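Working from home in Goltham: report on our student project

We asked home-based workers in Goltham and the village of Hokby how they find paid work and how they divide their day. We sent 1,435 letters and 151 people answered.
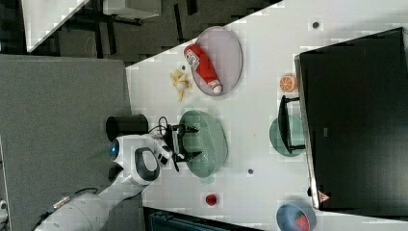 Most of them do bookkeeping or typing for small firms. The first client came usually through a former employer.
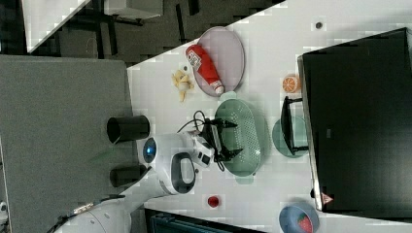
Danudham wrote to us that the first client is easy and the second one is hard, so we should have asked about both. We agree with this remark.

Interruptions were the next topic. Many people wrote that they cook and answer mail in the same hour, and a colander on the table, green and full of small holes, would be a usual neighbor of their work papers. 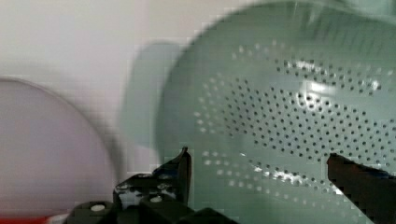 Separate rooms helped less than we expected. People with fixed hours complained least, also when they worked in the kitchen, where a ketchup bottle may lie on a plate the whole morning.

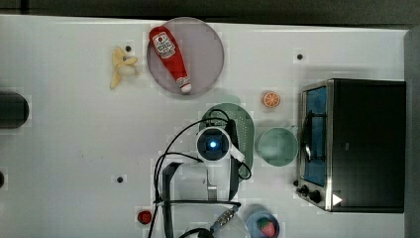

Sun

I wrote the part on income. It is short, as only few people gave numbers.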